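Aprender a callar en español

Llevo ya seis años viviendo en una lengua que no es la mía, y todavía hay mañanas en que me despierto y tardo un poco en encontrarla. Primero pienso en amárico, después aparece una palabra en inglés, y al final, cuando el café ya está hecho, llega el español. No me quejo de este orden. Solo quiero contar cómo es, porque Tobiloba Tijani, que estudió conmigo en la academia y que ahora escribe mucho mejor que yo, me pidió un texto sobre el silencio, y yo le prometí que lo publicaría aquí antes de que termine diciembre.

Cuando empecé a estudiar, mi profesora nos decía que teníamos que hablar siempre, aunque fuera mal. Yo obedecí. Hablaba en la panadería, en la parada del autobús, con la vecina del segundo. Preparaba las frases en la escalera y las decía muy deprisa, para que no se me olvidaran. Después la otra persona contestaba algo que yo no había preparado, y entonces me quedaba sin nada. En aquella época pensaba que mi problema era el vocabulario. Tenía un cuaderno verde con 670 palabras, escritas en dos columnas, y cada noche lo repasaba en la cama. Me sabía la palabra «alcachofa» y la palabra «embrague». Pero no sabía qué se hace con la cara cuando otra persona está pensando.

En mi familia el silencio tiene muchos usos. Mi abuela podía recibir una visita y estar con ella media tarde casi sin decir nada, mientras se tostaba el café, y la visita se iba contenta. Si alguien traía una mala noticia, primero se sentaba. Nadie le preguntaba. Había que esperar a que esa persona tomara algo, y la noticia salía cuando tenía que salir. De niña esto me desesperaba, yo quería saber enseguida quién se había muerto o quién se casaba. Ahora lo echo de menos más que la comida.

Aquí he encontrado otra costumbre. Las personas se interrumpen, y no es mala educación, es una manera de decir que están escuchando. Me costó mucho tiempo entenderlo. En las comidas con la familia de mi marido yo esperaba a que hubiera un hueco para entrar en la conversación, y el hueco no llegaba nunca. Cuando por fin tenía preparada mi opinión sobre las elecciones, ya estaban hablando de la humedad de un cuarto de baño. Mi suegra creía que yo era tímida. Una vez le dijo a una prima suya, delante de mí, que yo era «muy prudente», y yo busqué la palabra en el diccionario esa noche y no supe si debía alegrarme.

La primera vez que interrumpí a alguien fue a un cuñado que explicaba mal cómo se llega a la estación. Dije: «No, no, perdona, por ahí no». Todos me miraron un segundo y siguieron hablando, y mi suegra me puso más arroz. Ese día sentí que había aprobado un examen. 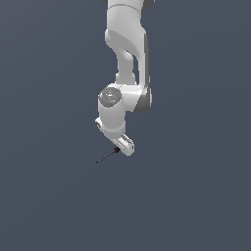 Brazo blanco sobre fondo azul grisáceo, imagen hecha por ordenador.

Pero no quería hablar solo de interrumpir. Lo que más me interesa es el silencio de quien está aprendiendo, que es distinto de los otros. Es un silencio lleno de trabajo. Por fuera parece que la persona no tiene nada que decir, y por dentro está conjugando, está eligiendo entre «por» y «para», está preguntándose si «el agua» es masculino o femenino (es femenino, aunque lleve «el», y esto me sigue pareciendo una pequeña crueldad). Cuando veo en la academia a un alumno nuevo que se calla en medio de una frase, ya no le ayudo tan rápido. Antes le daba la palabra. Ahora cuento las respiraciones y espero, y muchas veces la encuentra.

Mahlet Tsegaye, que es amiga mía desde el colegio y vive en Wornodcombe, me dijo por teléfono que a ella le pasa lo contrario. En inglés se calla menos que en su propia lengua. Dice que en inglés las palabras le pesan poco, que puede discutir con el casero o decir que no a una invitación sin sentir vergüenza, y que en amárico eso mismo le costaría una semana de nervios. Estuvimos hablando de esto hasta muy tarde. Yo creo que tiene razón en parte. Hay cosas que he dicho en español que no habría dicho nunca a mi madre. Le dije a mi marido que tenía miedo de tener hijos, por ejemplo, y se lo dije con el subjuntivo mal puesto, y quizás por eso pude.

Con los insultos ocurre igual. No me duelen y no me alivian. Puedo decir una palabrota cuando se me cae un plato, pero la digo como quien lee un cartel. Mi marido se ríe y me corrige la entonación.

Hace dos inviernos me apunté a un coro. No canto bien, tengo una voz correcta de contralto y poco aire, pero una compañera me dijo que hacían falta voces graves. En el coro descubrí una cosa que en la academia no me habían enseñado: los silencios se escriben. Tienen un signo, tienen una duración, y hay que contarlos igual que las notas. La directora se enfada más por un silencio mal hecho que por una nota falsa. «Eso también se canta», nos dice, y golpea el atril con el lápiz. La primera vez pensé que era una manera de hablar. Después me di cuenta de que cuando todas callamos juntas, con la respiración ya tomada, pasa algo en la sala que se puede notar en la espalda.

Desde entonces he intentado escuchar así las conversaciones. He anotado algunas pausas en el cuaderno, en las páginas que quedaban libres detrás de las palabras. La pausa del médico antes de «bueno». La pausa del camarero que no ha oído y no quiere preguntar otra vez. La de mi suegra cuando le decimos que no iremos el domingo de Ramos, que es bastante larga y termina siempre en «vosotros veréis». Esta expresión me parece de las más difíciles del español. La gramática es facilísima, un pronombre y un futuro, y sin embargo hay que haber comido muchas veces en esa casa para entenderla.

También he aprendido las palabras que sirven para no callar del todo. «Pues nada». «En fin». «Ya ves». Cuando era principiante las traducía una por una y no comprendía por qué alguien diría «pues nada» después de media hora de conversación muy interesante. Ahora las uso en el ascensor con mucho gusto. Con «pues nada» se puede terminar una llamada, consolar a un vecino y salir de una tienda sin comprar.

No sé si este texto es lo que Tobiloba quería. Él me pidió 3000 caracteres y ya me he pasado bastante, lo cual es raro para una persona prudente. Lo he escrito en la mesa de la cocina, a las siete de la tarde, con la radio apagada. Mi marido ha entrado dos veces a buscar algo en la nevera y las dos veces me ha mirado sin preguntar, se ha llevado una mandarina y ha cerrado la puerta despacio. En seis años él también ha aprendido.

Si alguno de vosotros vive en otra lengua, me gustaría leer en los comentarios cuál fue la primera persona a la que interrumpisteis, y si os pusieron más arroz.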